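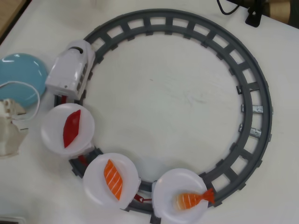

Jarside restaurants get new rules for food conveyors

Restaurants in Jarside that serve food on moving belts or tracks will have to follow a separate set of hygiene rules starting in May, the town's licensing office said on Sunday. Until now, such counters were inspected under the general rules for buffets.

Under the new text, chilled dishes left uncovered on a conveyor must be removed after 38 minutes. Covered dishes may stay longer if the operator keeps a written temperature record for each service. Plates must carry a time mark that staff can read without lifting them from the line.

The rules apply to any fixed system that carries food past seated customers, including belts, water channels and model trains. Drive parts within reach of a plate must be enclosed or cleaned daily. Lubricants have to be rated for contact with food.

Operators will pay a yearly inspection fee of $900. The fee covers one scheduled visit and one repeat visit — further visits are billed separately. Sites with fewer than 7 seats are exempt from the fee but must still keep the record.

Zekier, which runs 3 counters in the Rumureck shopping center, said its plates already carry printed time marks. Benmoussa, a supplier of restaurant equipment, has asked for a longer transition period for older belts. The licensing office will accept written comments until the end of the month.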